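Good habits for a robot in the kitchen

I get more mail about this than about stain removal these days, so I've finally written down the rules I go by at home. None of it is official. If your maker's manual says something different, follow the manual – mine came from Brurnden and it's pretty strict about cables, bless it.

First, clear the table before you switch anything on. I mean really clear it: the mail, the mug, the phone you forgot under the dish towel. I leave out the one thing to be handled and the place it's going, and I keep those two apart so the hands have room between them.

Open the lid yourself when you're just getting started. A hinged lid is a whole job of its own, and you'll learn more if you practice the drop first and the lid another day. Soft stuff like ripe peaches can wait too. An apple is a great beginner item!

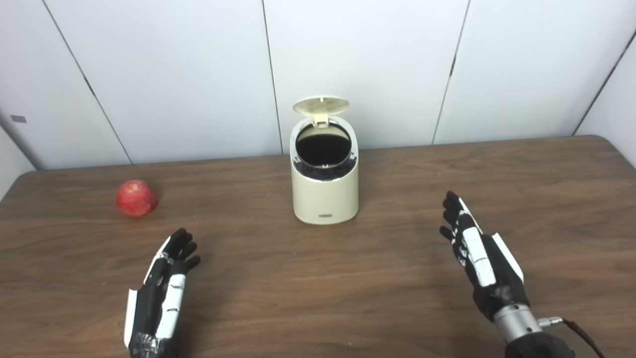
Filed under: Kitchen Safety, Small Bins

Now, the people rules. Everybody stays more than 2 feet back while the arms are powered, and that goes for cats (good luck). One person has the stop button and does nothing else – no stirring the soup, no texting. Say "moving" out loud before you start. My family teased me for a week and now they all do it.

Check the cables every time, right where they plug in at the wrist. Run a finger along each one with the power off and make sure there's enough slack for a full turn. If you've used tape anywhere, look for lifted corners and replace it before it gets gummy.

Keep food hands and trash hands separate. If the fingers have been near the bin, wipe them down before they go anywhere near dinner. I use a barely damp cloth and then give them 10 minutes to air dry. Never spray the cleaner straight on – spray the cloth.

Last one: after 5 misses in a row, stop for the day. Power down, put the apple back in the bowl and close the lid.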